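Open Afternoon at the Machala Robotics Club
We went over in December with 42 other visitors, mostly parents and a few teachers from nearby schools.
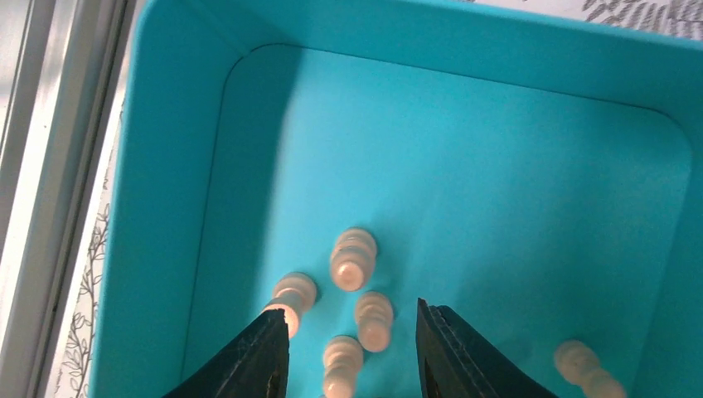

What the students are working on
The club has one main project this year, called Javwood. The arm has to pick small wooden pawns out of a turquoise plastic bin and set them down in a tray. Nesma Ait Ali, who is in her second year with the club, ran the arm for our group. She starts with the pawns that are standing up. A pawn on its side is harder to grip, and the students are still arguing over how to approach one near the wall of the bin.

Every try gets written in a log. It stood at 1,563 entries when we arrived, 819 of them marked as good picks. Gaetano Sala teaches the group and wants 200 more before the gripper settings are changed again.

Questions from visitors
Someone asked why the club uses pawns. They were cheap, Gaetano said, and the narrow neck makes a poor grip easy to spot. Another parent asked about cost. The arm was paid for by Getier, a local firm, and the club buys its own spare parts.

Getting there
Use the side door on the parking lot – the front is locked after 3 p.m. The lab is on the second floor and gets crowded, so go early. Lenka Charvát keeps the sign-up list for new members, grades 8 and up. Coffee was a dollar.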